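# Battery Wear in Secondhand Phones: Project Report

Group members: Candela Figueroa, Kristaps Dambrauskienė, Rocío Arroyo
Course supervisor: Leilani Whitfield

## 1. Background

Many students at Willberg buy their phones used. The listings usually give the storage size, the color and the state of the screen, but the battery is often left out or described only as "good." We wanted to know how far the battery health shown in a phone's settings can be trusted when someone is deciding whether to buy it.

Our question was: does a phone that reports a higher battery health last longer in ordinary use than the same model with a lower one?

## 2. Phones and method

We used five phones of the same model, the Gundum, all bought from the same resale shop, Peñalver. Using one model meant that the screen, processor and original battery capacity were the same for each phone. All were reset and updated to the same system version before testing.

Each phone ran the same video on a loop over Wi-Fi, with brightness at half, sound at a quarter and Bluetooth off. A run started at full charge and ended when the phone shut itself down. A small logging app written by Kristaps saved the battery percentage once a minute. We did three runs per phone and used the average.
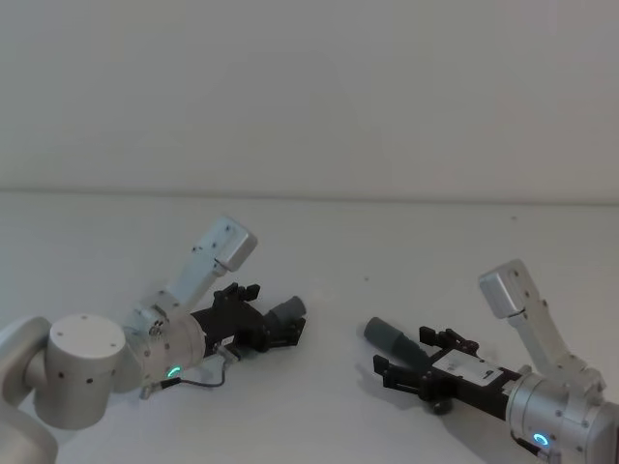
The first set of runs had to be thrown out. Automatic brightness had turned itself back on after the system update, and two of the phones were dimming their screens in the evening. We repeated everything in October with the setting checked before each start.

## 3. Results

The phone with the highest reported health ran for 1,191 minutes across its three runs combined. The phone with the lowest ran 142 minutes less in total. Between these two the settings page was a fair guide.

The middle of the group was less clear. Phone C reported better health than phone D but shut down earlier in all three runs. The log shows why a buyer might not notice this. Phone C dropped slowly until it reached 61 percent and then fell much faster for the rest of the run. A short check in the shop would only have covered the slow part.

Phone E, which had a replacement battery, showed no health figure at all, only a message that the part could not be verified. Its runs were close to those of phone B. 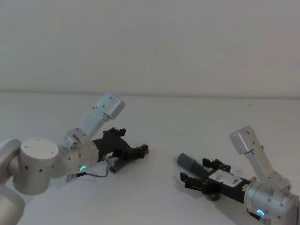 We also compared charging times, but the results are not included in the table in the appendix. Two different chargers were used by mistake, and we could not tell afterward which phone had been on which one.

## 4. Limits

Five phones is a small group, and one model can't stand for all of them. Video playback is also an easy load. Baltasar Casado, who read our draft, suggested adding a game or a camera test, and we agree that phone C might have done even worse there. We did not control room temperature beyond keeping the windows closed.

## 5. What we would change

- Buy chargers of one type and label them.
- Log screen brightness along with battery percentage.
- Add a second model, probably the Bungate, which is also common in the listings.
- Run each phone at least five times.

The logging app and the raw files are in the shared course folder. Rocío has the phones until the end of the term.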